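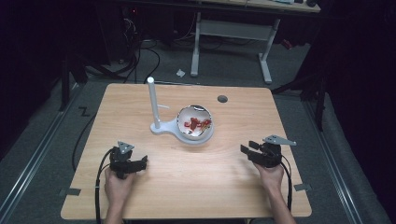 The open day at Altex began with a sign-in sheet, a lanyard and a warning from Riet Verhoeven not to step on the cables. There were a lot of cables. I had driven 151 miles to Vistdale to see the future of kitchen work, and I spent the first ten minutes of it looking at my feet.

The future, when I looked up, was a bowl. It was white with a shiny silver rim, it had bright red food in it, and it sat on the round end of a base with a tall white post. I had been hoping for something with a face.

What Altex does have is a pair of black grippers, each with two short fingers, and a person to hold them. Etornam Bawa took one in each hand and stood at the table like a man about to carve a very small turkey. The idea is that he does the job by hand, wearing out his own wrists, and the software learns from the record of how he moved. The company wants 1000 good runs of each task before it lets a robot try.

"And how many have you thrown out?" I asked.

"Of this one? Seventeen," said Bawa. "Ask me again after lunch."

Lunch was sandwiches, made by people.

In the afternoon Kwame Quaye, who runs the project, took questions. A man from a catering firm wanted to know when he could buy one. Quaye told him May was out of the question and didn't say which year he had in mind. A girl of nine asked whether the robot would get to eat anything. Quaye gave that one a good deal more thought.

I asked Verhoeven if she cooks at home. She said her husband does, and that he works without supervision.

By four the visitors had thinned out and Bawa was back at the table, flexing his fingers. I handed in my lanyard and went to find the car.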